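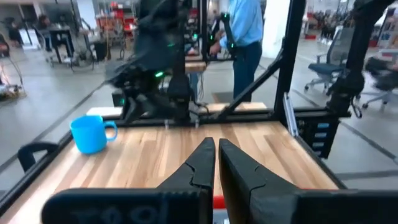 Category: Robot Learning > Collecting Demonstrations

How many examples per table-clearing task?

Posted by rorbridge_lab

Our group is preparing a set of teleoperated demonstrations involving mugs, bowls and a tray. At present we have 18 per object. Is that sufficient for a first training run, or should collection continue until February?

Tincuța Văduva

Eighteen is adequate for checking that the recording works. It is seldom adequate for training. At Prumstead we recorded 754 demonstrations across 12 starting layouts before the results became steady. Please vary the position of each item between recordings - the mug in particular, as handles can face any direction.
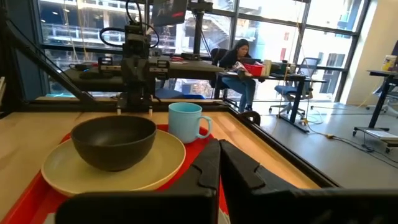
Should failed attempts be deleted?

They should be kept in a separate folder and labeled as failures. Several training methods can make use of them, and they help when operators are compared.

patwary_ops

Agree with the above. More operators also helps. We have 4.

lilidville

Our written procedure requires that small items be recorded in mixed groups as well as alone.
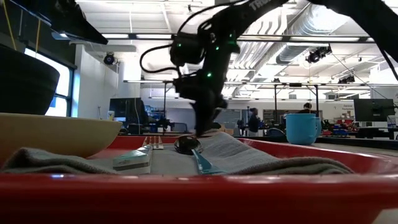 It also requires each operator to pause for a moment before closing the gripper, so that the start of the grasp is easy to find in the recording. New operators tend to forget this step.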